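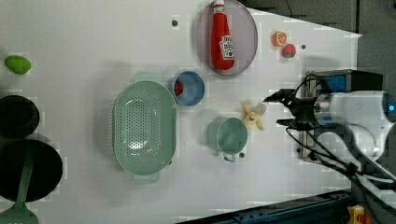 Stoditz Tabletop Kitchen Set - pots, plate, mug, play food

Item 753
In stock at Hindgate. Sold as one lot, no splitting (sorry, we tried that, see below)
Ages 3 and up

Quick version

Play kitchen stuff without the play kitchen. Cookware, something to eat off, something to drink from, food to put in it. Works on any table, floor, rug, window ledge. No cabinet to build, no stickers to line up, no batteries anywhere.

Good for: playrooms, waiting areas, grandparents, home daycare, speech and OT rooms, anybody who doesn't have the floor space for one of those big wood stoves with the knobs.

Not so good for: kids who are still chewing everything. Also not for real food. Please don't heat any of it.

What you get

Cookware
- black pot, round
- black pan, round, bigger than the pot
- mint green spatula, long handle, wide slotted head
- mint green colander, oval, rows of small holes, a handle tab at either end

Tableware
- plate, a grayish purple. Goes mauve in some light, more gray in other light. Same plate
- blue bowl, lighter blue inside
- mint green mug with a handle

Food
- ketchup bottle, red, plush, white cap
- banana, plush, peels
- orange slice
- strawberry, green top
- lime

Table not included. We do get asked.

About the colors

Mint green is the main one - colander, mug and spatula all match. Blue bowl is the odd one out and that's how it comes from Stoditz. We had somebody ask for an all mint set. There isn't one. Pot and pan are black only.

If you're doing color work with kids this is a decent spread. Red, yellow, green, blue, black, and the orange slice for orange. The plate is the one kids argue over. Purple? Gray? Let them argue.

The plush ones

Ketchup and banana are the favorites, every time. They're the ones that get carried off to bed, so check pillows before you write in about a missing piece.

The ketchup is soft all over. Wrinkles a bit in the fabric, normal, that's how plush sits. Has a big white label on the body that says HEINZ across the top, with a little tomato on it, and a smaller label up by the neck. Lay it down and it pretty much spans the plate, can hang over the rim some. Doesn't need a lid or a squeeze, it's a stuffed toy. Yes kids will still make the noise.

The banana opens up. Peel flaps go out to the sides and there's a pale fruit part in the middle. Floppy flaps, so it doesn't stand up on its own and isn't meant to. Good one for little hands to practice on - open, close, open, close. Kirsty Parsons on our front desk uses it to keep her nephew busy through a whole phone call. 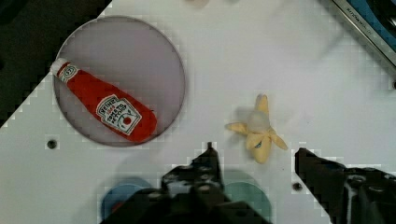 Size and storage

Everything goes back in the one carton it ships in, if you pack it in order. Pan on the bottom, pot in the pan, then bowl, colander next to it, plate flat on top. Food fills the gaps. Spatula goes in last on the diagonal. If the flaps won't close it's the spatula.

Or just skip the carton and use the colander as the food basket. Most people end up doing that. Orange slice and strawberry go in first, banana on top.

On a table: give it some room. A kid's desk is fine for one. For two or three kids you want a proper table, otherwise the pan is on the floor in five minutes and somebody is standing in it. White or plain tops work best, small pieces are easier to spot on them. A patterned cloth eats the lime.

Cleaning

Cookware, plate, bowl, mug: warm water, a little dish soap, cloth, towel dry. Not the dishwasher, we won't swap pieces that have been through one.

Colander: same but do the holes with an old toothbrush. Playdough gets in there. Let it dry out first if it's dough, comes out much easier.

Plush: damp cloth on the surface. Do the label last and go easy. No tumble dryer. If the banana gets properly soaked, open out the flaps and leave it on a towel overnight.

Shared rooms - wipe down at the end of every session, set the plush pieces aside and rotate them if you have spares.

Ways to use it

Setting a place. Plate in the middle, mug to the right, bowl wherever. Then swap two things and see if they spot it.

Orders. One kid is the customer, one cooks. Customer wants a strawberry and a banana in a bowl. Cook brings it. Customer says no, on the PLATE. Good for listening, good for "in" and "on" and "next to", also pretty loud.

Wash and serve. Food in the colander, shake, tip onto the plate. Spatula for moving stuff from pan to plate, the orange slice is the best one to flip. Banana is the worst. They all try the banana.

Tidy up race. Cookware one side, food the other. We keep a tea towel down as the finish line.

Sorting. Fruit or not fruit gets you the ketchup question. Leave time for it.

Ordering

Small orders - add to cart, normal checkout, goes out from Hindgate. Order before 2 p.m. and it's packed same day.

Bulk for schools and clinics - carton code 2175, email first and we'll put a hold on stock while you get your paperwork through. Ásdís Hviid does the school accounts, ask for her by name or it lands in the general inbox and sits there. Stoditz made a run of 2000 of these for the year and the next batch is due in April, so if the button says sold out use the notify thing, don't keep refreshing.

Pickup okay too. Side door at Hindgate, ring the bell, bring the order number. Parking is short stay.

Spare pieces

Available: bowl, mug, spatula, strawberry, lime
Not available: pot, pan, colander, plate
Plush: when we have them. We used to break up sets for spares and ended up with a shelf full of pans and no bananas, so no more of that

Spares ship in an envelope except the mug, that needs a box and costs a bit more.

Goes with

Ait Brahim cloth placemats - plain side up, fits the plate with room for the mug
Osau storage bin, the low one - takes the whole set loose, lid on
Osau step stool - if your table is adult hieght

Questions we get

Does the lime open?
No. Just the banana.

Can I use the mug for actual drinks?
No. Pretend only, same for the bowl and plate.

Will the pan go on a play stove I already have?
Sets down fine on most. It's a wide one so it may cover the burner next to it. Measure the stove top first and email us if not sure, we'll put a tape on the pan for you.

Is there a lid for the pot?
Not in this set. People use the plate. Does the job.

Does the ketchup come in anything else, mustard etc?
Just ketchup in this one.

My box had no spatula
Look under the bottom flap. If it's realy not there send a photo of the packing slip and we'll mail one.

Returns

Unused, in the carton, all pieces. Plush pieces have to still have there tags. Contact us first so we can send a label, don't just mail it to Hindgate with no note in it please. Refund goes back to the same card once the box has been checked in.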